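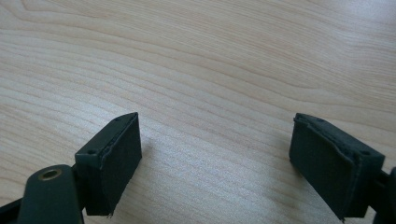 How often does a light wooden tabletop need oiling?
Less often than most tins tell you. Once a year is plenty for a table that gets wiped down daily, and you can go longer if water still beads on the surface. The tins are written by people who sell oil.

Section 6: Care of the Lova tabletop

This section covers cleaning, drying and re-oiling. It applies to Lova tops supplied with an oil finish. If yours was supplied lacquered, follow 6.1 only. Oil will sit on the lacquer and go sticky, whatever the label says about "all wood surfaces".

6.1 Everyday cleaning

1. Clear the table completely. Wiping round things leaves rings.
2. Wring out a soft cotton cloth until it no longer drips.
3. Wipe along the grain from one end to the other. Where the grain curves, follow the general direction and don't fuss.
4. Dry straight away with a second cloth.

Note: A drop of washing-up liquid in a bowl of warm water is enough for grease. We have tried several sprays sold for wooden furniture, and Mal-soon Yoo in our workshop could not tell the treated boards from the ones she had washed with soap. Spend the money on cloths.

Caution: Do not use scouring pads, bleach or steam cleaners. Steam cleaners are often advertised as safe on sealed wood. An oiled top is not sealed in that sense.

6.2 Checking whether the top needs oil

1. Put a few drops of cold water on the part of the table you use most.
2. Wait 3 minutes.
3. Wipe the water off and look at the spot from a low angle, facing a window.

If the wood has darkened where the water sat, carry on to 6.3. If it hasn't, leave the table alone. Too much oil causes more complaints to us than too little – mostly tacky patches and dust that won't wipe off.

Note: Pale wood can look dry in strong daylight when there is nothing wrong with it. Go by the water test.

6.3 Re-oiling

You will need: Byun clear table oil or another clear oil meant for indoor furniture, three lint-free cloths, and fine abrasive paper if the surface feels rough.

1. Clean the top as in 6.1 and leave it to dry overnight.
2. If it feels rough, rub lightly along the grain with the paper. Wipe away all the dust.
3. Try the oil on the underside first. Even "clear" oils add some yellow, and on a blond top you will notice it.
4. Pour a little oil on a cloth and spread it thinly, working along the grain.
5. Leave for 14 minutes, then wipe off everything that hasn't soaked in. Change cloths when the first one is full.
6. Keep the table out of use for a full day.

Caution: Oily cloths can heat up and catch fire by themselves. Soak them in water and lay them flat outdoors to dry before putting them in the bin. Do this one even if you skip everything else.

Do not apply a second coat on the same day. Some guides recommend three or four. Han-gyeol Jin tested this on offcuts and got a shinier board which marked just as easily.

6.4 Marks and stains

White rings: leave them for a few days before you do anything. Many fade. Mayonnaise, toothpaste and walnuts are popular remedies; we have had no luck with any of them, and toothpaste scratches.

Dark rings: these usually mean water has got into the wood. Light sanding along the grain may shift them, followed by 6.3. Sand well beyond the mark, or you will swap a ring for a pale dip.

Small dents: a damp cloth laid over the dent for an hour sometimes raises the fibres. Sometimes it does nothing.

For deeper damage, contact the Nedanstead workshop and ask for Bevan Grimshaw. Have your order number ready.

Section 6 last revised Mar 20, 2019.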